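Subject: Re: [equipment] Gripper order for August, revised numbers

Hi all,

The Trendora quote came back. Four hand-held grippers with spare fingers come to $2,242, shipping included, and the price holds until the end of August. Cables are not in it. I would add 19 short ones from Platalo, as we go through them faster than anything else.

On June 3, 2026 the equipment desk wrote:

> Before we sign off on this, can someone say what the table setup needs as well? Last year we bought the tools and then had no money for the surface, the trays or a second bench. Also, do we need four grippers, or would 3 do?

Three would do for one table. One person uses two at a time, so a second table means four, with no spare. I'd rather buy four now than place another order in the fall.

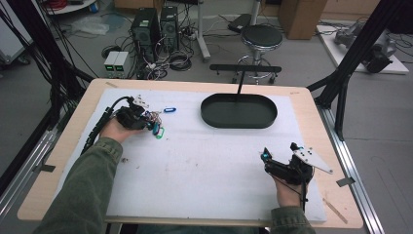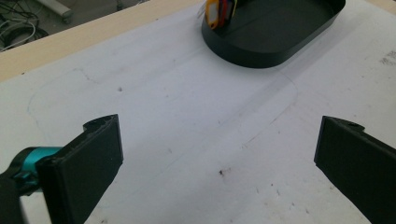

*Tray sorting table. First picture from the head camera, second from a camera on a gripper.*

For the table I'd budget these:

- replacement white covering, two per table
- oval trays, two more of the same size
- tape
- a box of small items for the trays (key tags, clips and so on)
- strain relief for the thick gripper cable

The aluminum rails can wait. Kadrić has offered a full frame, but the lead time is long and the one we have is fine. Wotside hasn't answered about the second bench. If they don't reply before the order goes in, I'll leave that line blank and we can add it later.

Please send changes to the list, not to me directly, so the totals stay in one thread.

Equipment planning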